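Ternesgate handling project
Progress report to the program office, period ending June
Prepared by Akua Frimpong

Summary
Cup work continued through the period, but we lost part of it to a fault in the hand-held grippers. The fault is understood and a fix is fitted on one pair. The second pair is waiting on parts from Stirkstead. Spending is within the agreed budget.

Work done
We recorded 1690 usable demonstrations, against a plan that assumed both pairs would run throughout. Most cover taking a paper cup from a nested stack, turning it and passing it from one gripper to the other. Devendra Tomar and Sânziana Barbu did the bulk of the operating. The labeling backlog from the spring is cleared.

The fault
In the third week Sânziana reported that one gripper kept closing after she had let go of the trigger. It crushed a cup, then did the same again later in the session. Devendra checked the logs and found 21 cases of the same thing on that unit, going back further than we had noticed. In most of them the finger travel past the release point was small, up to 3 mm, and the cup survived.

Kevin Mamani opened the handle and found the trigger return spring rubbing on its housing. The trigger came back slowly, so the unit still read a partial squeeze. The other three handles have the same housing and show early wear in the same spot.

Nobody was hurt. The closing force is low, but operators do put their fingers near the pads when they straighten a cup, so we treated it as a safety matter and stopped both pairs the same afternoon.

Paper cups remain the test object. They mark easily, and a late release shows up on them sooner than on anything stiffer we have tried. 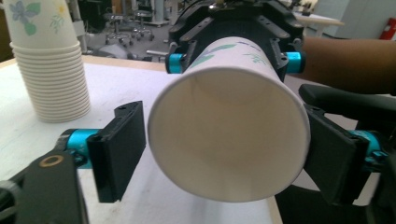
Corrective action
Kevin cut back the housing and fitted a stiffer spring to both handles of the first pair. Ovidiu Mocanu added a check at startup – the software now refuses to record if the trigger does not return to zero. Operators set the gripper down before touching a cup by hand.

We went back through the affected recordings and withdrew 87 of them. They are not in the total given above.

Next period
Fit the modified housings to the second pair once they arrive. Repeat the withdrawn recordings. Start on lidded containers at Nallivholm if the second pair is back in use by then; otherwise that work moves to the following period, and we will write to you separately about the dates.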